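# Why Does the Moon Keep Changing Shape?

I get asked this one a lot, usually by somebody leaning out of a car window at bedtime. So let's sort it out!

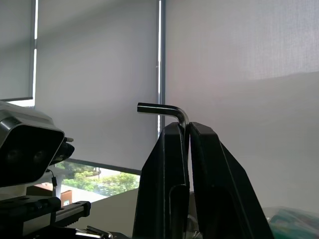
## First, the moon isn't a lamp

The moon makes no light of its own. It's a big ball of gray rock, and what you see shining up there is sunlight bouncing off it. The sun always lights up half of the moon – the half that faces it. The other half is dark, just like it's dark on the side of Earth where people are asleep.

Now, the moon goes around us, and one trip from new moon to new moon takes about a month. As it travels, we get to see different amounts of the sunny half. Sometimes we see all of it (full moon!), sometimes a thin slice (a crescent), and sometimes the sunny half is pointing away from us and we can't see any. We call that a new moon, even though it's the same old one.

## Try it with an orange

You need an orange, a pencil and a lamp with no shade.

1. Ask a grown-up to push the pencil into the orange, like a lollipop stick.
2. Switch on the lamp and make the rest of the room dark. The lamp is the sun, and your head is the Earth. (Don't stare at the bulb.)
3. Hold the orange out in front of you, a bit higher than your head, and turn slowly on the spot.

Watch the light creep across the orange as you go! When your back is to the lamp, you'll have a full orange. My neighbor Filipa did this in November and turned so fast she had to sit down, so please go slowly.

## But isn't it the Earth's shadow?

Lots of people think so, and I did too until I was way older than you. Our shadow does land on the moon now and then, and that's called a lunar eclipse. It's over in a few hours. The crescent you see after dinner is something else – you're looking at the moon from the side, so most of what faces you is its night.

Next time you spot one, look which side is bright. The sun is off in that direction, even if it has already set.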